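Every few months somebody sends me an article about why I should make my bed. The latest came from Lies Van den Broek, who edits the Hindbridge newsletter, with a note that said "thoughts?" So, thoughts.

The claim goes like this. You pull the covers straight, you have won a small victory before breakfast, and the rest of the day lines up behind it. I have made my bed every morning for seven years and I have had some terrible days. The people who sell this idea also tend to sell a book, or sheets. The Otetti set that the article recommends costs $185, and that's without pillowcases.

I am more suspicious of the hotel version. We all carry a picture in our heads of the hotel bed, white and tight as a drum, and we hold our own bedrooms up against it. But that bed only looks that way until a person gets near it. Put a bag down, sit for a minute to take off your shoes, and the drum is gone.

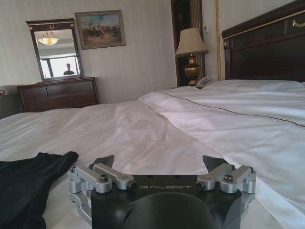 *White duvet, dark headboard, gold trim. The creases come with it.*

I can't look at a bed like that and see a failure of character. It's a big piece of soft cloth. Soft cloth wrinkles. The headboard keeps its gold trim, the lamp stays put on the nightstand, and the duvet does what duvets do. I don't believe a person would sleep worse in it than in one smoothed by a professional.

There is a decent argument on the other side, and Lies made it when I called her. She likes getting into a neat bed at night. Fine. That is a taste, like wanting toast cut corner to corner, and I have no quarrel with it. My quarrel is with turning it into a moral test — the Castellanos method, I'm told, has four steps and a checklist for the inside of the closet door.

I still make mine, mostly out of habit, and it takes me less time than reading the article did. The corners are bad. On Sundays I skip it.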